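Refurb desktop towers, bare or built. Clakcombe warehouse stock

Updated Feb 24, 2022

Mixed lot of business towers, mostly off-lease. Sold as barebones (no CPU, no memory, no drive) or built up with what we have on the shelf. Barebones $88. Built $245. Pickup at Clakcombe or we ship, freight quoted at checkout.

All units get a power-on test and a wipe down. Cosmetic grade B, expect scuffs on the side panels. Feet sometimes missing. Power cord included, keyboard and mouse not.

Drives are wiped before they go back on the shelf. Certificate on request, ask when you order, we cant do it after.

Inside the towers:
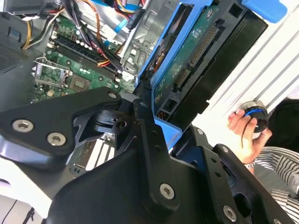
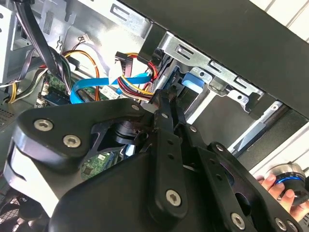
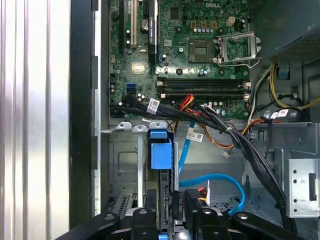

Bosman, bought 2 in August: says the fan was louder than expected untill he updated the BIOS, fine since then, and he'd like the listing to say which BIOS version ships. Noted, will add.

Stock number 918. Put it in the order notes if you are buying through Danditz, their cart drops it.

Thermal paste not included with barebones. Breneo paste is on the accesories page, small tube does several machines.

Returns 30 days, unopened parts only. No returns on bent socket pins. Check before you install.

Bulk pricing by email. Pallets local only.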